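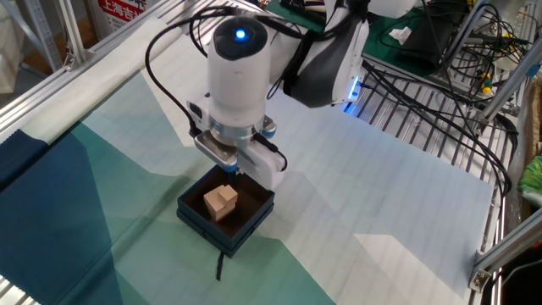
Figure 7.1 A stepped wooden block in the left half of its open box.

Chapter 7
Fitting Solids into a Box

Put a block in a box and you have already used most of the ideas in this chapter. The block takes up space. The box has space to give. Whether one goes into the other depends on how big each of them is, and also on their shapes, and also on which way the block is turned.

Packing puzzles are built on these facts. The usual kind is a small box with a set of wooden pieces that must all go inside so the lid can close. The pieces may be plain cubes and bars, or they may have steps and corners. You will work with both kinds.

Before You Start

You should be able to find the volume of a rectangular box by multiplying length, width and height. You should also know that a cube one centimeter on each side has a volume of one cubic centimeter. If you need practice, go back to the review at the end of Chapter 6.

For the activities you will need a set of wooden cubes, a ruler, grid paper and a small open box with straight sides. Many classrooms have the Nikine cube set, which works well. Cubes cut from scrap wood also work if the sides are true.

Words in This Chapter

Capacity: the amount of space inside a container.
Volume: the amount of space a solid takes up.
Orientation: the way a solid is turned.
Footprint: the part of the floor of the box that a piece covers.
Void: space inside the box that no piece fills.

7.1 Volume Is Not the Whole Story

Suppose a box has a capacity of 1000 cubic centimeters. A rod with a volume of 172 cubic centimeters is much less than that. Will the rod go in? You cannot say yet. If the rod is 43 centimeters long, 2 centimeters wide and 2 centimeters high, and the box is 10 centimeters on every side, most of the rod will stick out. The volume is small enough but the length is too great.

So there are two tests. The first is the volume test: the total volume of the pieces must not be greater than the capacity of the box. The second is the fit test: there must be some orientation in which every piece lies inside the walls without overlapping another piece. A set of pieces that fails the first test always fails the second. A set that passes the first may still fail the second.

7.2 Pieces with Steps

A rectangular block leaves a rectangular space beside it if it is pushed into a corner. A stepped piece leaves a space with a step in it. Look again at Figure 7.1. The stepped edge is toward the right side of the box, so whatever goes in next has to be matched to that edge or a void will be left.

To find the volume of a stepped piece, cut it in your mind into rectangular blocks. Find the volume of each and add them. It does not matter where you make the cuts, as long as every part of the piece is counted once. Try it two ways and check that the totals agree.

To study the footprint, set the piece on grid paper and trace it. Turn the piece onto another face and trace it again. A stepped piece can have an L-shaped footprint one way and a rectangular footprint another way. 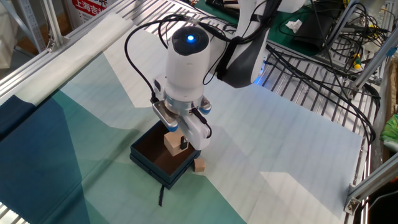 Figure 7.2 A block is lowered into the box. A smaller cube is on the mat to the right.

7.3 Which Piece First?

In many puzzles the larger pieces should be tried first. A large piece has few places it can go. A small cube has many, and it can often fill a void left by the others. Puzzle makers know this and sometimes plan a set so that a small piece has to go in early, under an overhang. If large-first does not work, keep a sketch of what you tried and change one thing at a time.

The puzzle designer Savvas Katsaros numbers the faces of each piece in pencil and writes down the orientation of every piece he places. His notes for the Arboleda puzzle, dated 5/25/19, are used in Section 7.5. You may want to copy his method.

Activity 1

Work with a partner. Measure the inside of your box and find its capacity. Measure the inside, from wall to wall, and leave out the thickness of the walls. Then build an L-shaped piece from cubes, holding them together with tape. Find its volume and trace its footprint in 2 orientations. Place it in the box against one wall and sketch the space that is left.

Trade boxes with another pair. Build one piece that fills as much of the remaining space as you can, and write down the volume of any void. Keep your sketches, as you will need them for Section 7.4.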